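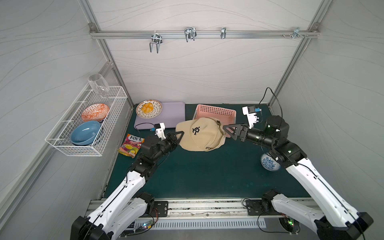 The Flundari headset microphone is intended for singers and actors in touring musical productions, and it was assessed by this office during the March run of the Esposito revue at the Judwood Theater, a house of 1224 seats. The cast dances in nearly every number and changes costume often. Headwear is the usual difficulty with equipment of this type. A beige baseball cap, with its curved brim and close fit over the ears, is a harder test than a wig, and the Flundari was therefore worn under caps as well as bareheaded. The ear hooks held their position in both cases. A slight rustle was audible when a performer pushed the cap back during the second act.

Speech was clear at all levels. In solo songs the voice had a natural tone with little harshness on high notes, and the ensemble numbers required only small corrections at the mixing desk.

33 shares
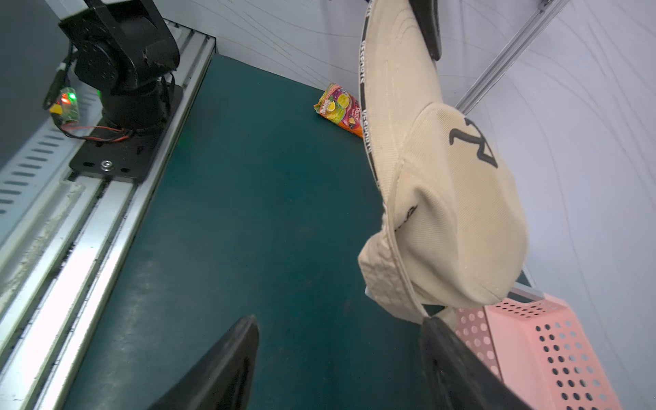
Is the Flundari suitable for a complete evening performance on one charge? The transmitter ran for 11 hours in our trial, enough for a matinee, an evening show and the sound check before them.

Battery life was consistent across the units supplied. Charging is carried out in a shared dock, which must be purchased separately. The department regards this as an unwelcome addition to the price, particularly for smaller companies that hire equipment by the season. The dock's indicator lights are also difficult to read 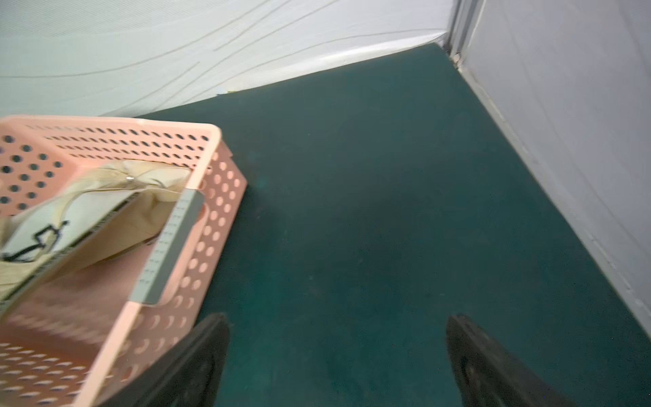
in a dim wing, and stage crews should confirm the charge on the transmitter itself before the half-hour call.

Comparison was made with the older Lidari model already held by the theater. The Lidari has a sturdier cable clip and a louder warning tone. Its boom is stiffer, however, and two singers reported discomfort at the temple by the end of the first act. For companies performing mainly spoken drama, the Lidari remains adequate.

The Flundari is recommended for musical theater, with the reservation noted on the dock. Rating: 4 out of 5.

5 comments

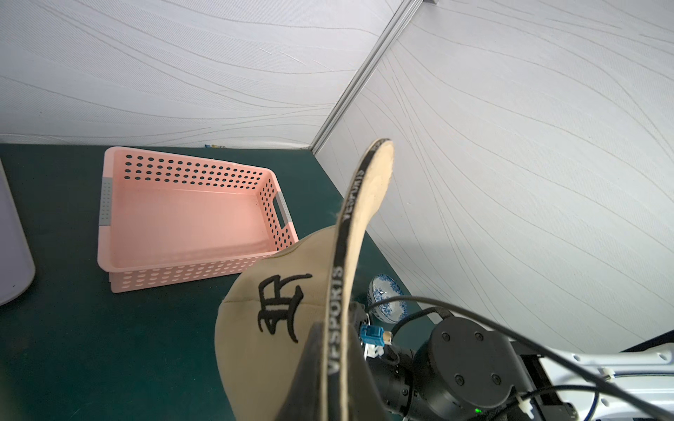

Hertta Kettunen: We used the Flundari for a winter concert series and I agree on the sound, but the foam covers wear out quickly. Please state in future reviews whether spares are included in the box.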